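Telport two-arm bench, Usosau workshop
Weekly inspection checklist, completed April 11, 2022
Hours on counter: 1,431

1. Emergency stop
Pressed with both arms holding still. Both stopped. Reset normally. Pass.

2. Base plates and lights
All bolts checked with the torque wrench, none moved. Indicator rings green on both arms after restart. Pass.

3. Cables along the arms
Follow each cable by hand from base to wrist with the power off, then watch it with the arm reaching over the table. The cable on the right arm's upper link must lie along the link all the way to the wrist. Check the loop at the left gripper too. Pass, but fit a new tie at the left elbow before the end of May. 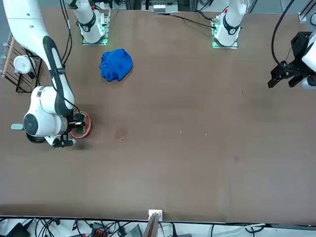 Gustlow asked whether the left loop should be shortened while the ties are being done. Please leave it alone. On the old bench at Pană a short loop pulled the plug out of the gripper at full reach, and we lost a day finding it.

4. Gripper fingers
Wipe the pads, check for cuts, close on the gauge block. Right arm fine. Left arm closes slightly off centre, still inside the limit. Recheck next week.

5. Holding test
Pick up the sponge and hold it just above the mat. Watch for slipping or creep. Keep hands outside the posts until the arm is parked. Pass.

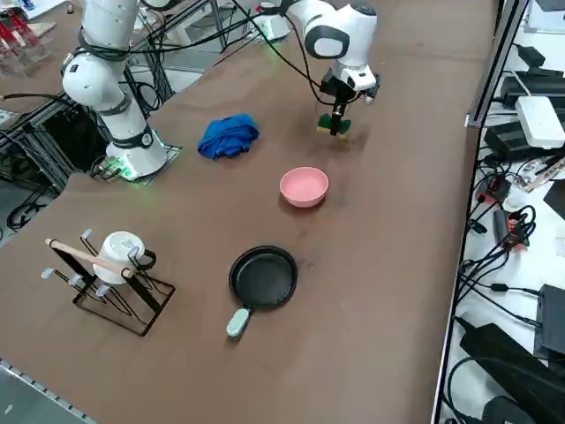 6. Power supplies and wiring beside the table
Feel each supply for heat, push every plug home. One loose plug found in a power strip, refitted. The cables are still in a tangle and need labels. Job 424 raised.

7. Table mat
Look for lifted edges and stains. Marks noted, no tears. Pass.

Result: fit for use. Open items: 3, 4 and 6.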